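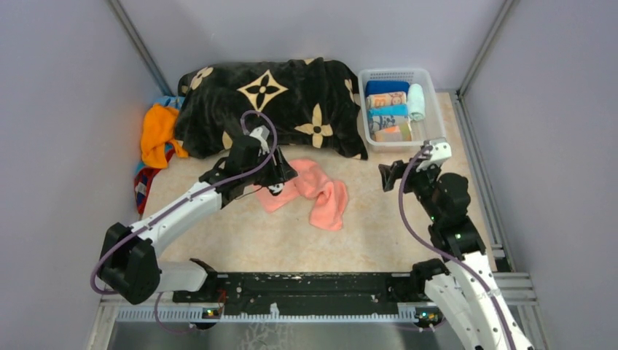 3.2 Sorting and folding of mixed household textiles

The wash study (section 3.1) gave us fabric weights and drying times. It did not say much about what people do after the drying, and that is where most of the time goes. So the second part of the work looks at the pile. What is in it, what gets folded first, what gets left until last.

Materials. Each load was a mix of towels, thinner cloths and one bulky item, a plush blanket or similar. The mix follows the Hitholm household list, with two changes. Bath mats were dropped (too stiff, nobody folds them the same way twice) and the bulky item was added after the pilot in December, when it became clear that one large soft thing changes how the whole load is handled. Colors were kept varied on purpose. With all-white loads the folders in the pilot lost track of which towel was which and so did we when coding.

Each session used one load and one basket. Baskets were the open-grid plastic type, bought from Stevent. An earlier fabric hamper was tried and given up on, the sides slump and the stack goes with them.

Procedure. Load is tipped out on a flat covered surface. Basket goes to a back corner. Items are taken one at a time, spread, folded, stacked. No set order. Folding method was left open too, apart from one rule: an item counts as done when it is in the basket and stays there for 10 seconds without being touched. Items that slid out were counted again. There were 13 sessions in all, 4 of them at the Sandhu site and the rest at Cutalley. The two sites used the same written instructions but the surface at Sandhu is a little narrower, see Limits below.

Figure 4. A load partway through sorting. One salmon-pink towel is spread on the mat in front of the black flowered blanket; the basket at the back right holds six folded or rolled textiles.

What we saw. Three things, in no strict order.

First, the bulky item moves to the back. Almost every session. It gets pushed away from the work area early and stays bunched up while the towels are done. In Figure 4 the blanket is against the back wall as a long mound, with the open towel lying just in front. This costs space. The folder ends up working on what is left of the surface, and large towels then get folded against the edge of the blanket, which drags a corner. We logged corner drag as a separate error from session five onward. Earlier sessions were not recoded, so the counts in Table 2 are low for those.

Second, leftover items drift into a corner and pile on each other. The orange, blue and red striped cloths at back left in Figure 4 are typical of the kind of heap we mean. Only parts of the lower or rear items show. Picking from a heap like this is slower than picking from a spread load, mostly because the top piece has to be lifted clear before the next one can be judged for size. A few times two pieces came up together. These were scored as one failed pick, not two.

Third, the basket. Flat folds stack well up to a point, then the stack starts to lean and folders switch to filling the side gap. Rolled items do that job nicely. The pale rolled towel in Figure 4 stands upright next to the stack, and we saw the same placement at both sites without anyone having been told to do it. Thin towels roll well. Thick ones spring open, in particular the 500 g type, and those were nearly always folded flat instead.

Fold quality. Scored after the session, from the basket only, on the scale in Appendix B. Edges within a finger width of each other count as aligned. Patterned towels were harder to score than plain ones - the print hides the edge - and the two coders disagreed most on these. We kept the lower score where they could not settle it. A better rule is needed here but we did not have one in time.

Limits. Small number of sessions. Narrow surface at Sandhu, which probably makes the corner heap worse. The loads were clean and fully dried before use, so nothing here speaks to damp laundry, and damp cotton behaves quite diffrently on a mat. Also the blanket was never folded last by instruction, folders just chose it, and in two sessions it was not folded at all before time ran out. These two are in the tables with a blank for the bulky item.

Section 3.3 takes the corner heap further and tests wether spreading the load before the first fold is worth the extra time.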